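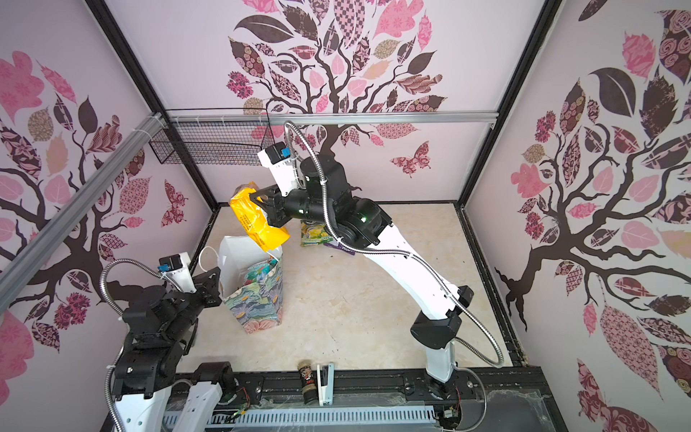

Crisps into the gift bag, right arm doing the carrying. New fingers on both wrists for this one.

2 comments · 73 shares

Right, I promised a proper thread on the gripper comparison and then went quiet for most of January, so get yourselves a cup of tea because I've got a lot of notes and I'm going to go through more or less all of them.

The two sets of fingers first. The old ones are the Pennington pair that came with the arms – hard, narrow, very precise, and I've been fond of them for a long time. The new ones are from Elik. Wider pad, a bit of give at the tip, and they bolt straight on to the same mount with the same four screws (which made me happier than it should have done).

The job is packing a gift bag with snacks. I get asked why I don't use blocks like everybody else. I did blocks for months! Blocks are lovely. But a block is the same shape every time you pick it up and a snack bag is a different shape every time you so much as look at it, and it's the second sort of thing I want the arms to be good at.

With the Pennington fingers my trouble was always the pinch. They'd take a nice clean hold of one corner, lift, and then the whole packet would swing round like a pub sign. By the time it stopped swinging the wrist was over the bag but the packet was pointing somewhere else entirely, and you'd be sat there nudging it back and forth feeling a bit daft.

The Elik ones gather more of the packet up. You do lose a little neatness, the bag gets scrunched, but it hangs much quieter on the way over and you can bring the bottom end down towards the opening without all the fishing about. I noticed it in the first ten minutes and then spent two weeks trying to prove myself wrong, as one should.

So, numbers. 673 goes in total across both sets of fingers, all driven by me, same arms, same controller, same floor. I was aiming for 2,000 and I'm still aiming for 2,000, but I have a job and a dog and a back that complains, so you're getting the results as they stand and I'll add to the thread when there's more.

1 comment · 18 shares

I'm not going to put up a big table yet because I changed the closing force partway through and it muddied things. My own fault. What I'm happy to say is that on soft packets the Elik fingers were better by enough that I stopped wanting to swap back. On anything small and hard the Pennington ones still win and it isn't close.

Flat wrappers are horrid with both. A little flat thing lying on a smooth floor has nothing to get hold of. The narrow fingers can sometimes get an edge up if you come in very low and very slowly, the wide ones mostly just push it along until it meets something. If anyone has a trick for this that doesn't involve suction I would love to hear it, I'm all ears.

Somebody asked about the bag itself and which arm does what. Mostly I carry with the right and keep the left close by the gift bag, so it's ready to steady the thing if I catch the rim on the way in. Paper bags are light and they wander off at the slightest touch, especially when there's not much inside. The rope handle is its own small adventure. I have hooked it with a finger more often than I'd like to admit.

Cameras! I've got one on each wrist, sat above the gripper on a white bracket, and a fixed view of the whole cell as well. For picking up, I look at the wrist view nearly all the time. For the drop I go straight to the fixed one, as a packet held up close fills so much of the wrist picture that you lose the opening just when you need it.

I did try tilting the wrist cameras down further, thinking I'd see past the fingers. With the narrow set it helped. With the wide set I just got a better look at the wide set. They're back where they were and I've stopped fiddling.

Controller notes, for the three of you who care (hello, I love you). I moved over to the Gondach box before starting any of this, so both sets of fingers had the same deal. The thing I like most is how gently it lets you ease off at the end of a close. The old one had a sort of final squeeze to it, fine for a tin, rough on a packet full of air. I never burst one, but I winced a lot.

What I like less is the start-up. It wants the arms homed in a particular order and if you forget, it sulks and you have to go round again. I've written the order on a bit of tape and stuck it to my monitor and I still forget before the first coffee.

Cable sleeves next. Braided ones on both arms, with a good big loop left at the wrist. I know the loop looks generous. I ran them tighter to begin with and I could feel the arm fighting its own cable when I reached across, so now it gets all the slack it wants and I route my movements round the arc. Much nicer to drive.

And yes, the walls. Trees on all three sides, and butterflies, pink ones. Of everything I've ever posted that's what gets the most replies, and I do understand, they're rather splendid. I've grown very attached to the butterfly to the right of the big trunk at the back.

4 comments · 31 shares

A few of you wanted to know if I'd tried the Betmont fingers too. Not yet. I've read nice things about them, and a kind soul has offered to lend me a pair, but they need a different mounting plate and I'd like to finish one comparison before starting another. Ask me again in spring.

If you only do soft, light, crinkly things, I'd go wide and never look back. If you do a mix, keep both sets and a screwdriver handy, and get used to the swap, it's two minutes a side once you've done it a few times. I had hoped to find one pair for everything and I haven't.

Next up is cans and a stapler, which ought to suit the old fingers nicely, and then I want another go at the closing force with everything else left well alone. I'll keep adding on here as I go – do shout if there's an object you'd like me to try, as long as it fits in a gift bag.

6 comments · 12 shares

Back to top · Contact · © All posts remain the property of their author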